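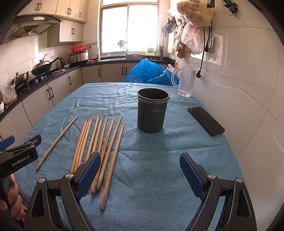
木头餐具这一期,拖了很久,对不起大家

2018年4月22日 厨房来信

上期说好要写筷子、木勺、砧板怎么养,结果二月份搬店,一搬搬到现在,稿子压在箱子底下。今天中午打烊早,赶紧写。有错字包涵,没人校对,Manon 在后面揉面不理我。

先回信箱里的问题。积得最多的一个:筷子发霉还能不能用。

我的看法:表面一点点浮霉,刚长出来,能洗掉,煮一煮彻底晾干,自己家里用,你看着办。已经发黑、黑点钻进木纹里、闻着酸的,扔。别舍不得。刮掉一层再用的,我年轻时候也干过,刮完毛毛糙糙,更容易藏东西,过两礼拜又黑了,白刮。

黑点一般从哪儿起?筷子头,还有就是插在筷子筒里的那一截。筒底积水,大家都知道,可是大家都不倒。我家那个陶的筷子筒底下没有孔,买的时候图它好看,釉色是那种灰绿。用了半年,拿起来一闻,算了不说了。现在换了铁丝编的,丑,挂在水槽边上,水直接滴下去。

筷子头朝上还是朝下,每次开课都有人吵。我放朝上。尖的那头吃饭用,不要泡在底下。家里有小孩跑来跑去的另说,横着放抽屉里,抽屉垫块布,布常换。

洗筷子。一大把抓在手里哗啦哗啦搓,这个习惯改一改。搓不干净,倒是互相刮得厉害,漆的更惨。分开洗,一小把,布或者软海绵顺着木纹走,头上多擦几下。洗洁精一点点就够,泡沫多不等于干净。吃完饭别泡在碗里过夜。我知道,困,不想动,那起码捞出来搁一边。

洗碗机:原木不上漆的,不要进。我说了很多年了,还是有人进。进完拿来给我看,说怎么弯了。温度高、时间长、又吹干,木头受不了。竹的稍微好些,也会裂。合金的那种你随便进。

晾:洗完摊开,别叠着,找个有风的地方,布上架子上都行,铺的布要能吸水,毛巾布最省心。不要直接晒大太阳,尤其夏天。晒完又干又翘,颜色也花。晾到什么程度算好?拿一根贴脸上,不凉,就行了。这个办法是我外婆教的,比看表准。

要不要煮。新筷子买回来,要。先用温水洗掉浮灰,锅里放水,加一小撮盐,水滚了下筷子,煮一会儿捞出来,晾干,再上一点油。煮的时候水会发黄,正常,木头本来就有颜色。要是水里浮一层油亮的东西,有怪味,煮了两道还有,那这批我不会用的。退货去。

平时要不要老煮?不用天天煮,伤木头。家里有人肠胃不好、感冒了,那几天勤一点。

上油

问得第二多。用什么油?

食品级矿物油,最稳,不会哈喇,缺点是没有香味,也有人心里膈应。核桃油,可以,干得慢,家里有人对坚果过敏就别用,来客人也要想到这一层。熟亚麻油要看清楚标签,油漆店卖的那种里头加了催干的东西,不能碰餐具!这个每年都要讲一遍。橄榄油、花生油、炒菜剩的油:不要。过一阵子发粘,有味,你会以为筷子坏了,其实是油坏了。

蜂蜡混油,做成膏,砧板和勺子很合适,筷子我嫌滑。刚抹完夹花生米,一夹一个跑。

怎么抹:木头一定要干透了再抹。拿块旧棉布,蘸一点,真的一点,来回擦到木头颜色变深,搁一晚,第二天拿干布把浮油擦掉。新的头一个月可以抹勤些,后来觉得发白发干了再抹。没有什么固定的日子,看它样子。

擦油的布用完要摊平晾开,不要揉成团塞垃圾桶。亚麻油、核桃油这类的布团自己会发热,有起火的。认真说的,不是吓唬人。拿水浸湿了再丢。

木勺

木勺坏得比筷子快,因为大家拿它刮锅底。刮可以刮,刮完勺头一边会磨斜,磨斜了反而顺手,我那把用了很多年,斜得刚好贴着我那口锅,换别人的锅就不行。所以勺子别借人。

勺子起毛:细砂纸,顺着纹路轻轻磨,磨到手指滑过去不挂。磨完冲掉粉,晾干,上油。砂纸从粗一点的开始,再换细的,不要一上来就拿最细的,磨到天黑也没用。

勺子裂了,顺着纹裂到勺头边上的,扔。裂在柄尾一点点的,能用很久。胶粘的不要,管它写着什么食品级,热汤里我不放心。

染色。咖喱、番茄、姜黄,一染一个准。我不管它。你要是在意,煮咖喱固定用一把,别的菜用别的。柠檬切开撒盐擦一擦,能淡,不能没有。小苏打糊也行,擦完冲干净,别留着。

吸味的问题更烦。煮过虾酱的勺子拿去搅甜粥,全家都吃得出来。咸的甜的分开。柄上做记号,烙个点或者刻一道,我是拿棉绳绑的,红绳是甜的,绑的是柄尾,洗的时候湿哒哒,不推荐,我只是懒得改。

砧板

砧板能写一整期,这里只挑信里问到得。

开裂。多半是一面湿一面干。洗的时候两面都要过水,哪怕只切了一面。洗完立起来,别平放在台面上,平放底下那面永远干不了。也别靠在炉子边上,烤的。

已经翘了:凸的那面朝上,底下垫湿毛巾,放一晚,有时候能回来一些。回不来就当它是个摇摇板,底下塞块湿布照切。

味道。切过蒜的,马上冲冷水,先不要用热水,热水一冲味道好像更进去了。然后粗盐撒上,半个柠檬当刷子,转圈擦,放一小会儿,刮掉冲净。生肉的板子跟熟食水果的板子分开,这个没有商量。

切鱼的那面写个“鱼”字的,Maricel 家的做法,用烙铁烙在侧边。比我的棉绳高明,承认。

买什么样的

说说选。最近店里进了 Mimamwood 的一批素面筷子和短柄勺,有人问值不值。我自己用了一个冬天,头细,四方柄,不打滚,没上漆,长短也齐。缺点是颜色浅,吃红烧的人家很快就花。介意的买深色的去。

自己在外头挑,几样看一看:

桌上滚一滚。圆筷子滚得平不平,一滚就知道弯不弯。方的就架在一起对着光看。

闻。好木头就是木头味,淡淡的。刺鼻的香的都别买,越香越可疑。

指甲在头上轻轻掐一下(跟老板说一声再掐)。软得一掐一个坑,用不久。

看纹路。纹从头顺到尾的好,半路斜出去的容易从那儿断。便宜的一大包里头总有几根斜纹的,挑出来搅鸡蛋用,不浪费。

上漆的,看漆有没有盖到头,头上没漆、柄上有漆那种我最喜欢,吃进嘴里的是木头,手里拿着又滑溜。漆已经起皮的别再用了,会跟着饭吃下去。

长度别光看好看。手小的人拿长筷子累,小孩尤其。张开大拇指和食指,比一比那个跨度,再加半个,差不多就是你的。老办法,日本那边也这么量,Kazuhiro Takeda 来上课的时候讲过,他还讲了一堆夹豆子的规矩,我记不全,他下回来你们自己问。

颜色杂不要紧,配对才要紧。洗完混在一起,一长一短拿上桌,看着难受。素面的好处就是随便抓两根都是一双。花的最好每双在柄尾有个不同颜色。

竹还是木?竹硬,轻,头可以做得很细,便宜,怕干裂,裂了有刺,拉嘴。木头重一点,手感厚,怕潮。天气潮的地方我还是劝竹,洗得勤的人家劝木。两样都有也不犯法。

多久换一次

网上到处说几个月必须换,说得吓人。我不背日子。弯了换,裂了换,黑了换,怎么洗都有味了换,头磨得一高一低夹不住东西了换。没这些毛病的,接着用。我妈那副红木色的筷子比我弟弟岁数都大。

不过真没几家好好看过自己的筷子。今晚吃完饭,一根根拿起来看头,看完你多半会扔几根。

旧筷子别急着丢,只要没霉:

绑番茄苗,剪短了插盆里当标签,铅笔写字不怕雨。搅油漆。擦窗缝,头上包布。面团发酵,蒸笼下头垫两根隔水。擀很小的皮子(我试过,一般)。支面包盖布,免得布粘在面上,这个好用。

霉了的不要拿来插花盆,更不要给小孩做手工。

几封短信一起回

“白醋能不能泡?”能,兑水,泡一小会儿,冲掉。别泡一夜,木头发毛。漆的不行。

“微波炉消毒?”别。有人干过,烧焦一圈,屋里都是烟。

“消毒柜?”低温的那档可以,偶尔。高温的天天用,跟洗碗机一个下场。

“公筷怎么让大家记得用?”颜色或长度跟别的明显不一样,摆在菜上面不要摆在旁边。讲道理没用的,我家讲了三年。

“筷子搁夏天有虫眼?”小圆孔,旁边有粉的,扔,连装它的盒子也查一查。竹的多见。收起来之前一定干透,别用密封袋,闷着。

“客人多的时候筷子不够,一次性的用完能洗了再用吗?”我不洗。太软,毛刺多,洗完更毛。拿去生炭火吧。

“勺子掉进垃圾处理器了”——节哀。

附一个膏的做法,抹勺子砧板用的

矿物油四份,蜂蜡一份,隔水化开,搅匀,趁热倒进小铁盒,凉了就是膏。想硬一点多放蜡。化蜡的碗就固定当化蜡的碗吧,很难洗。用热水洗也别往下水道倒,堵。先拿纸擦干净。

隔水!不要直接上火。蜡会着。

抹法跟油一样,少,搁一晚,擦掉。天冷膏抹不开,盒子揣口袋里焐一焐。

店里的事,快说

新店在 Rivera 路 90 号,从前那家裁缝铺,门还没来得及漆,绿的那扇就是。门铃坏的,敲玻璃。停车别停面包房门口,人家要卸货。

木勺打磨的课下个月开,Renato Bañez 带,自己带一把旧勺子来,烂一点没关系,越烂越好教。砂纸店里有。穿不怕灰的衣服。报名在柜台写名字就可以,电话我经常接不到,留言说慢一点,上次有位留了号码,最后几位一口气念完,我听了好多遍,还是没听出来,是您的话请再打一个。

Flirkden 的铸铁小锅还在路上,别问了,我也急。到了会写在门口黑板上。

买砧板寄磨刀的,刀已经回来了,包在报纸里,拿的时候小心,Telmo 把手指划了,不重,但他讲了一上午。

上次落在店里的伞两把,格子围巾一条,保鲜盒盖子一个,只有盖子。放到下期还没人来我就用了。

下期写铁锅生锈,或者写泡菜坛子,看哪个来信多。想问的赶紧写,写短一点,字写大一点。

面发好了,Manon 在喊,先到这里。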